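Clesidside Publishes Packing Specification for Mixed Small-Item Cartons

Document sets out fill order, void limits and closure method for household and gift shipments

OLTUSCOMBE, February 27, 2018 – Clesidside, a packaging and fulfillment consultancy, today released a packing specification for mixed small-item cartons. The document covers single-wall corrugated boxes packed by hand at a table or bench, with contents that differ in size, stiffness and surface. It is intended for small sellers, subscription box operators and people who send parcels from home.

The specification is titled Mixed Small-Item Cartons: Fill Order and Closure. It replaces an internal work instruction that Clesidside has used with its own clients. The text was revised after a trial in December, in which 179 cartons were packed to the draft, shipped by ground service and opened on receipt by Clesidside staff.

Scope

A mixed small-item carton is defined as a box holding five or more separate retail packages, none of which fills the width of the box. Typical contents are snack bags, flat packets, folding cartons, wipes, socks and other soft textiles. Glass, liquids in volumes above a sample size, aerosols and batteries are excluded, as are cartons with molded inserts.

Most published packing advice deals with a single product centered in a box and surrounded by cushioning. Mixed cartons behave differently. The items themselves supply much of the cushioning, and the position of each one affects how far its neighbors can move. A sealed snack bag holds air and resists light compression. A small folding carton keeps its shape until a corner is crushed. A textile fills irregular gaps but carries no vertical load.

"We were getting boxes back with the right things in them and the corners gone on every small carton," said Keegan Desjardins, technical lead for packing methods at Clesidside. "The cause was nearly always the same. The rigid items went in last, on top of the bags, and they moved."

Fill order

The specification divides contents into three classes. Class R is rigid and includes folding cartons and boxed goods. Class P is pillow packs, meaning any sealed flexible bag with trapped air. Class S is soft goods and flat packets.

Class R items are placed first and set against a wall of the carton with their longest edge parallel to it. Where two Class R items are of different sizes, the larger one goes down first and the smaller one is set behind or beside it, never balanced across a gap. Class P items stand upright along the remaining walls with the heat-sealed edge facing up. Class S items go into the center and front and are used to close any space that would allow a Class R item to slide.

Bags are not to be folded, punctured or taped to the carton. Flat packets such as shoe wipes may be placed face up on top of the fill, where they act as a visual check on height. If a flat packet sits above the score line of the flaps, the carton is overfilled and the next size up should be used.

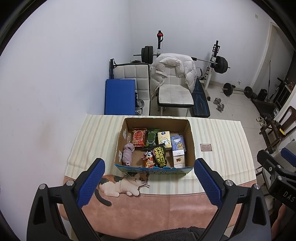

Mixed contents in an open carton, including snack packets, small boxes and a shoe shine wipe.

Void limits

After filling, the packer closes the flaps without tape and tilts the carton 45 degrees toward each side in turn. Movement that can be heard or felt is recorded as a fail. The packer then reopens the carton and adds Class S material or crumpled paper at the point of movement. Loose fill made of expanded foam is not permitted, as it migrates under vibration and collects below the heavier items.

The gap between the top of the contents and the underside of the closed flaps should be no more than 3/4 inch. Larger gaps allow the top panel to bow inward when other parcels are stacked on it. Where the contents are too few to meet the limit, the carton may be scored and cut down by hand. A template for this is supplied in Annex B.

Carton preparation and closure

Reused cartons are allowed under the specification, subject to inspection. The packer checks each vertical corner for soft spots, presses the center of each panel and looks for creases running across the flutes. Old shipping labels and barcodes are removed or covered in full. Tape left on the inside walls by a previous packer may stay if it lies flat and the adhesive side is not exposed. Lifted tape is trimmed, since it catches on pillow packs and can tear a seal when an item is pulled out.

Closure is with pressure-sensitive tape 2 inches wide, applied along the center seam and carried 2 1/2 inches down each end panel. Cartons above 10 pounds gross weight receive the full H pattern. String and paper wrap are not accepted by most carriers and are not covered.

Work surface

A section on the work surface was added following comments from home packers who took part in the trial. Many of them pack on a dining table or in a room with another main use, and the draft assumed a standing bench with a hard top. The published version accepts any level surface that does not flex, at a height between 28 and 38 inches. Table coverings are acceptable if they are dry and do not slide under the carton. A covering that moves should be clipped at the edge or taken off before the tilt check.

Cards, inserts and packing slips are kept on the same side of the carton throughout the job and go in last, on top of the fill. During the trial this step was the one most often missed. Clesidside recorded more omitted inserts than damaged items, and the final text moves the insert check ahead of closure and gives it a separate line on the checklist.

Trial results

The December trial used cartons in three sizes and a fixed list of contents drawn from ordinary retail goods. In total, 607 Class R items were shipped. Each was inspected for corner crush, panel dents and opened tuck flaps. Five were rejected under the criteria in Annex C, all of them from cartons in the largest size. The void limit for that size was tightened as a result.

Pillow packs were inspected for seal failure only. Contents that had broken inside an intact bag, such as crackers or chips, were noted but did not count as a fail. Desjardins said a separate method for brittle foods is being drafted.

"A packer can control how the bag sits in the box," Desjardins said. "How the product sits in the bag was settled at the factory, and we left it out of this document."

Cartons for the trial were supplied by Theodorakopoulos, a regional converter of corrugated board. Checklists and carton labels were printed by Jukness. Neither company took part in inspection or in drafting the acceptance criteria.

Availability

The specification is available now from Clesidside as a printed booklet or a PDF file. Both versions include the one-page checklist, the cut-down template and the inspection criteria. The checklist may be copied without charge for use at a packing station. Clients holding the earlier work instruction will receive the new document with their next scheduled mailing and should discard the old one, as the class letters have changed.

Comments on the text can be sent in writing to the packing methods group at the Oltuscombe office. Comments should quote the clause number and, where damage is reported, state the carton size, gross weight and position of the damaged item.

About Clesidside

Clesidside advises small shippers on carton selection, hand packing and returns inspection. The company is based in Oltuscombe, where it operates a packing room and a parcel test area.

Media contact
Keegan Desjardins
Technical Lead, Packing Methods
Clesidside, Oltuscombe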